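**Ticket 819 - Skirnlow flat plans: PDF export comes out blank / wrong scale**
Opened by: Iman Shawky
Product: Plerko (desktop), printing through Uteo print queue
Priority: high, client wants these
Status: see bottom

**24 April 2024, first entry**

Exporting the Skirnlow drawings to PDF. Sheet 1 fine. Sheet 2 comes out as a blank page with the title block on it and nothing else. No error message. Progress bar gets to the end, says "Export complete", file opens, nothing there.

Same file exported without trouble last month on the old version. Updated Plerko since then. Not saying it's the update but it's the only thing I know has changed.

What I've tried so far:

- closed and reopened the file
- restarted the machine
- exported to desktop instead of the shared drive
- saved a copy under a new name, exported the copy
- turned the title block off (then I get a completley blank page)

Printing straight to the Uteo queue gives the same thing. So not the PDF part as such.

**Entry 2**

Support (El Sherbiny desk) asked for: version number, file size, whether the model itself shows on screen. Sent the first two by email. Model does show on screen, all views, can spin it round, no lag.

They also asked whether any layers are locked. Two are, the old survey ones. Unlocked both. No change. Locked them again as I don't want anyone nudging the survey.

**Entry 3**

Some progress. Found that sheet 2 has its viewport scale set to 1:2000. Should be 1:50. At 1:2000 the whole flat would be a speck in the corner, and there IS a speck in the corner if you zoom in on the PDF far enough. So it's not blank at all, it's tiny.

Changed to 1:50, hit apply, exported. Blank again. Went back in and the scale box says 1:2000 again. It's not holding the setting.

Tried:

- typing the scale in by hand instead of picking from the list. Reverts.
- picking from the list. Reverts.
- deleting the viewport and drawing a new one. New one starts at 1:50, holds until I save, then reverts on reopening.
- copying the viewport from sheet 1. Same, reverts on save.

Sheet 1 holds its scale perfectly well. Whatever it is, it's only on 2.

Desk asked if the rendered views are affected or only the line drawings. Checked. Rendered views export fine, right size, colours fine. 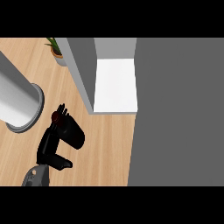
*Attachment: top view render, exported OK. Wood floor left, grey area right, white cabinet near top.*

So rendered output works and line output doesn't, same model, same machine, same afternoon. Desk said that was useful and went quiet for a bit.

**Entry 4**

Reply from the desk. They think the sheet is picking up its scale from a template and the template is overriding whatever I type. Asked me to check File > Sheet setup > Inherit from.

Mine says "site-plan". Which would explain 1:2000, that's what we use for site plans. No idea how it got on this sheet. I didn't set it. Could be that the update filled it in where it used to be empty, desk wouldn't commit either way.

Changed "Inherit from" to "none". Box greyed out. Can't change it.

Why greyed out: template lives on the shared drive and I only have read access to that folder. Plerko apparently won't let you unhook a sheet from a template you can't write to. Seems backwards to me but there we are. Asked for write access.

**Entry 5**

Got write access. Needed to log out and in again before it took, lost a bit of time on that as I'd assumed it was instant.

Box no longer greyed. Set to "none", set scale to 1:50, saved, closed, reopened. Held.

Exported to PDF. Drawing is there, right size, checked the hallway width with a ruler on a paper print and it measures what it should.

Sent same sheet to the Uteo queue. Came out on A4, should be A3. Checked the queue settings, "fit to paper" was ticked. Unticked it. Second print fine. Separate problem, don't think it was ever related, but noting it here so I don't have to hunt for it again.

**Entry 6, things still open**

- Line weights look heavier than on the old version. Not wrong exactly, just thicker. Dimension text slightly crowded in the bathroom. Can live with it for this issue.
- Would like a warning when a sheet is inheriting a scale. A blank-looking page and "Export complete" isn't much help to anybody. Desk has logged it as a request, said look again in June, no promises.
- Need to check the other Skirnlow files for the same template setting before anyone issues them. Haven't done it yet.

**Fix, short version, for whoever gets this next**

1. Sheet exports blank: zoom right into the corners of the PDF first. Look for a speck.
2. If there's a speck, check the viewport scale.
3. If the scale won't hold, go to File > Sheet setup > Inherit from and set it to "none".
4. If that box is greyed out, ask for write access to the templates folder, then log out and back in.
5. Set scale, save, close, reopen, check it agian, then export.

Drawings sent to client. Leaving ticket open until the other files are checked. - Iman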